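Handout 7: Where the examples come from
Course notes, Aston robot learning unit, revised June 26, 2022

Papers like to lead with a big number. Prunar, the set we use in lab, lists 2000 episodes of household tasks, all in simulation. Before you train on it, ask how different those episodes are from each other.
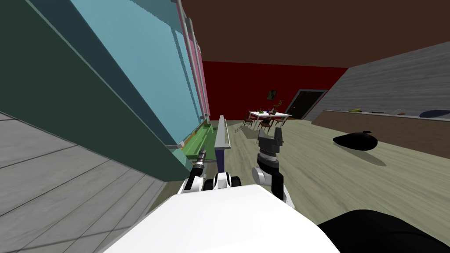
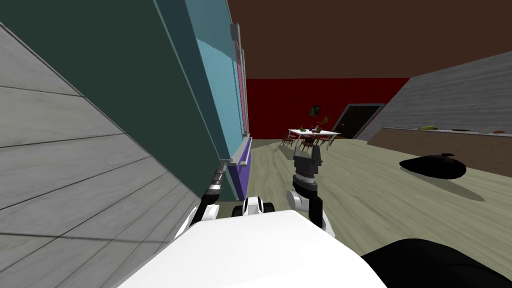
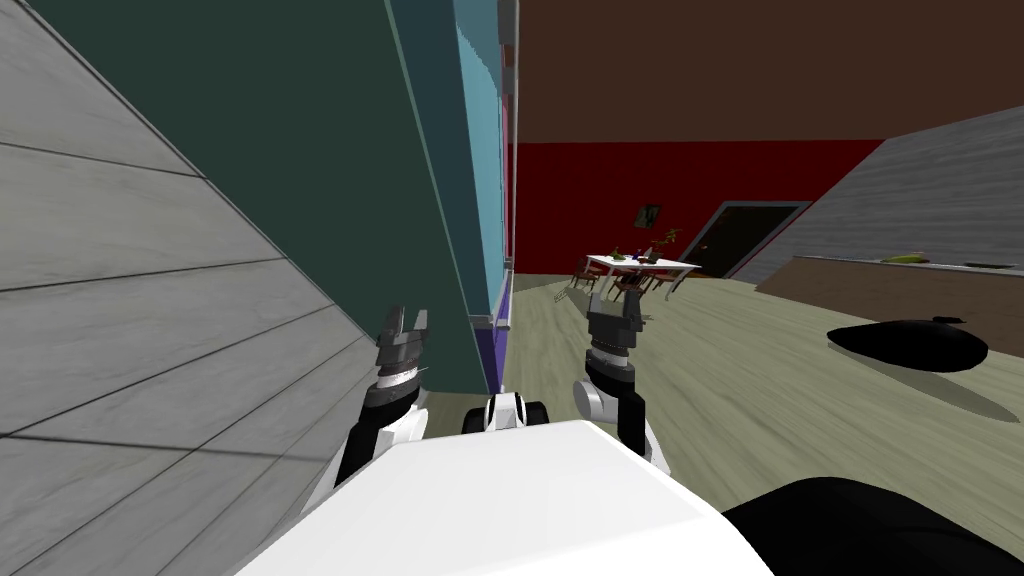 Same simulated home each time: red wall, white table, long brown counter. A learner could memorize that layout and look very good on a test drawn from it. I would not call that skill.

Katby raised an objection when the February notes went up: a fixed room is a fair place to start, you can't tell what the arms have learned if the walls keep changing too, and anyone who has debugged a policy across 300 layouts at once knows how little the failures tell you.

Fair, as far as it goes. My trouble is with what gets claimed afterward. The Mabula split keeps 1004 episodes for training and 296 for testing, and the rest are dropped with one line about "quality." Whose idea of quality? If failed grasps were dropped, the learner never sees a recovery. The split notes don't say.

Also open: the simulator's friction settings. Bags and other soft things are hard to model, and I have seen no check against a real one.

For next time
Pick 20 training episodes. Write down the start pose, the target object and how the episode ends. Then find the closest test episode to each. If you can't tell the pair apart, say so in your report and say what you think the test score is worth.

Bring the sheet on paper.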